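Sep 6, 2018
Bench notes, two-arm cell, bread-and-box task

Carrying on from the last entry, where I said I'd believe the new planner when I saw it fail properly. Well, it failed properly, so that's something.

Setup as before. Oak box left of centre, handle on the right-hand face, wrapped roll on the right. Left arm gets the roll, right arm gets the handle. Running the Skerent planner build that Yung-ching Kong merged, with Flustent doing perception and our own impedance loop underneath. Controller gains untouched from June. I want that written down because the first thing anyone will ask is whether I changed the gains.

The claim in the merge note is that Skerent now plans both arms together in one 14-joint space and that the old trick of freezing one arm while the other moves is no longer needed. I'm not convinced. I read through the code before running anything, and there's still a priority flag in there. If the joint plan doesn't come back inside 300 ms, it falls back to planning the left arm first and treating the right one as an obstacle. No warning goes to the console. You have to turn the log level up to see it.

So, question one for the morning: how often are we getting the fallback? I wrote a small script that greps the planner log and pairs each request with whichever branch answered it. Over 600 requests and the joint plan won less than half the time. The rest were the old behaviour wearing a new name. To be fair to Kong, the motions looked better either way, but I think most of that is the smoothing pass, which we could have had months ago without touching the planner.

Raised it at the bench. Kong's view is that the timeout is too tight for this machine and that the fallback is a sensible safety net. Both may be true. My view is that a safety net that catches you more than half the time should at least make a noise. We agreed on a console warning and a counter. Kong is adding the counter, I'm doing the warning.

Perception next, and this is where the afternoon went.

The roll is in clear crinkled plastic, and Flustent does not like clear crinkled plastic. Depth on the wrapper is garbage: holes where it shines, and spikes along the wrinkles. The segmentation mask comes back in one of two flavours. Either it hugs the bread and ignores the packaging, or it takes in the packaging plus a chunk of table. It flips between the two from one frame to the next with nothing moving. The grasp centre wanders when it flips, and the planner gets a new goal each time and dutifully replans. Some of what people have been calling "planner jitter" is this, I'm fairly sure. Not all.

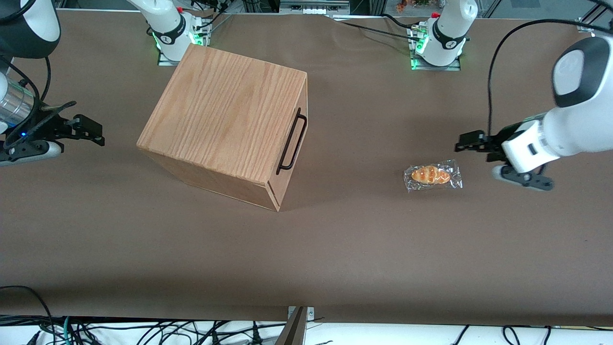

I tried the obvious thing and latched the grasp pose once the gripper is inside the approach zone. Replans dropped a lot. It also means that if the roll gets nudged after the latch we'll close on air, so I don't consider it a fix. It goes behind a parameter, default off, until somebody has a better idea. latch_on_approach, in the task config, not in the planner config. I put it in the wrong file first and spent a while wondering why nothing changed.

Also tried median filtering the mask centre over the last few frames. Helps with the single-frame flips, does nothing when it sits on the wrong mask for a second. Left it in anyway.

Kong suggested training on more wrapped items. The Ultstead set has 3000 labelled images and I went looking for wrapped food in it. There's some, mostly boxed or in opaque bags. I'd want to see clear film under our own lights before I believed any number that came out of it. Every time we've pulled in outside data, the validation score has gone up and the bench has stayed exactly where it was. Happy to be wrong on this one. Not happy to lose a week to it.

Box pose. Better news, mostly. The box is a good object for this: big flat faces, decent contrast against the brown top. Pose is stable to the eye when overlaid. The yaw estimate has the usual problem with a near-cube, in that it will sometimes report the box a quarter turn round, and then the handle is on the wrong face as far as the planner knows. The handle is a thin black bar and should break the tie, but Flustent fits the faces first and only looks for the handle once it has picked an orientation. That's backwards for us. I'd sooner find the bar, then hang the box off it. Opened a ticket. Expect to be told it's by design.

The shadow side of the box is also the handle side at the moment. Turning the box would make the problem go away on the bench and leave it in the code, so the box stays where it is.

Controller. Nothing to report, which I don't fully trust. Tracking error on the right arm was a bit higher than the left on the same mirrored path. Could be cable drag, there's a fair bit of slack hanging off that wrist. Could be the payload figure in the config, which I noticed is the same for both arms and looks copied. Need to run the identification routine on each one separately. Not doing it today as it ties up the cell.

Collision model. The bracket at the near edge of the table isn't in it. It was in the old scene file and got dropped when we moved to the Chow format, along with the cables along the back, which were only ever a rough padded box. The planner thinks it has clear space there. Nothing has been hit, but only because no goal has sent an arm that way. I've put the bracket back as a plain block with 3 cm of padding and left a comment saying why it's there, so that it doesn't get tidied out again. The Chow converter silently skips any shape without a name. I would like to have a word with whoever thought silent was the right setting for so many things in this stack.

Somebody should diff the full old scene against the converted one. Probably me.

About the demo numbers. There's a slide going around that says the new planner "solves" two-arm coordination for this task. I asked what it was based on and got a short video and a success rate from simulation. In simulation the roll has perfect depth, the box yaw is read straight from the simulator and the planner runs on a much faster machine, so the fallback hardly fires. All three of the things that went wrong today can't go wrong in there. I've asked for the slide to say "in simulation" at least. No reply yet.

I don't want this to read as if the work's bad. The joint plans, when we get them, are good. The right arm pulls its elbow back to make room for the left one without being told to, and the old planner never would have found that. I'd just like us to know when we're getting them.

To do:
Warning on fallback (me)
Counter on fallback, exposed on the status topic (Kong)
Rerun the 600 with the timeout doubled, same start poses, latch off
Same again with latch on, and keep the two logs apart this time
Handle-first pose for the box, even a hacky version
Payload identification, both arms
Scene diff, old against Chow
Check whether the smoothing pass can be run with the old planner, as a proper baseline. If that gets us most of the improvement I want to know before we delete the old one

Logs are in the usual directory under today's run. The first file is junk, I had the clock offset wrong on the perception machine and the timestamps are useless. Didn't delete it in case the requests themselves are worth replaying.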